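Re: [cell-planning] Simulation licenses before or after the arms?
Date: 4/29/21
List: cell-planning

Kestadico sales wrote to the list:

> We'd suggest the Jastthorpe shop commit to the full package now, meaning
> 2 arms, the parallel grippers and 18 months of the simulator. Most of
> your integration work can be finished in simulation before the hardware
> lands, so the arms start earning on day one. Waiting until October to
> order only pushes that date back.

I've read this three times and I still can't find the part where somebody says what "most" means. Most of the hours? Most of the tasks? When we put in the Jetberg conveyor we were told most of the work would be done on the screen too, and then we spent the better part of a winter shimming brackets.

I'm not against the simulator. I've been running the trial since it was sent over, and for reach checks and for deciding where a base plate should go it's worth having. I would pay for it. What I don't accept is using it as the argument for signing for two arms this spring. The trial scenes are household stuff, a table and a lamp and so on. Our product is lamps, so I suppose that was meant kindly, but a tripod floor lamp with a cloth shade and a power cord is a different animal once it's in a tote with five others.
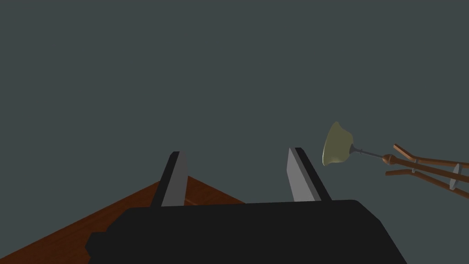
The cord is what bothers me most. I asked support how the trial handles a loose cord and got a link to a page about rigid bodies. I asked about shade fabric that dents when you squeeze it and got the same link. If the package can't tell us what grip force ruins a shade, then we're going to find out with real shades, and the quote has no line for scrap.

Other things missing from the quote, going by the copy that was forwarded to the list:

Spare finger pads. The unit price is $70 and they're listed as optional. I'd like to see them called what they are, a consumable.

Guarding. It says "by customer."

Training. One seat. We run two shifts.

The simulator renewal after the first term. There's no number at all, and I've been told twice that it will be "in line with current pricing." Current pricing is $1,741 a seat. I'd want that written down, with a cap.

My proposal is duller than theirs. Buy one simulator seat out of this year's money. Ask Wieczorek whether they'd still rent us a single arm with a gripper, as they offered last year, and run it on base assembly only, where the parts are stiff and nobody cares about a scuff on the underside. Keep a log of every stop and who had to clear it. Look at the log in October and decide about buying then.

Yes, that pushes the date back. The date in the vendor's plan is one the vendor made up, and it assumes nothing goes wrong between a clean run on the screen and a clean run on our floor. I'd rather explain a late order than almost a full year's capital budget sitting under a tarp.

If anyone here has gone from this simulator to a working cell with soft goods or cords, please post your actual hours on both sides. Off-list is fine if your purchasing people are touchy. Please leave out the demo videos, I've seen them.

I need to get numbers in before the budget sheet closes, so sooner is better.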